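## 3. The build

I put the cell together in the Pelkonen workshop, a shared space where you get a bench, a door code and a lot of opinions. The job is a small box, a tray plus four loose legs, and every white part carries a printed tag so the arm can find it. Toivo Lappalainen wrote the first tag code in March. I've rewritten most of it (sorry, Toivo!).

The wrist camera does the fine work. It sees the tag on a leg from close up, and our planner — we call it Dilar — lines up the fingers from that. 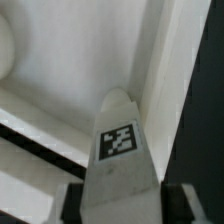 Do you need an expensive camera for this kind of build?

A cheap one will do fine if the tags are printed sharp and the lights don't flicker.

### 3.1 Layout

I wanted a layout anyone could reset in a hurry between runs, so the legs wait on either side of the tray and the sheet with the four tags sits behind it. White rail runs along the front. 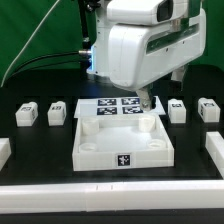

I fussed over the spacing for ages and ended up leaving 80 mm between neighboring parts, which gives the wrist room to turn without bumping anything. My first try was tighter and it drove me nuts.

### 3.2 Running a trial

1. Reset the parts and let Dilar read the tag sheet.
2. Pick a leg and carry it over the tray, keeping the speed low. 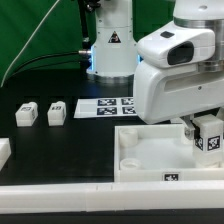
3. Lower, let go, back off, and log the result in Plulletti.

I did 15 trials per leg, 10 with the room lights on and the rest under the desk lamp only.

### 3.3 Close approach

With a plain white edge between the fingers there's no tag to lean on, so Dilar falls back on the last good pose and I cap the step at 3 mm.

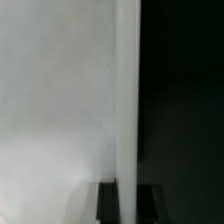 **Figure 1.** Wrist camera view with the gripper fingers on either side of a white edge.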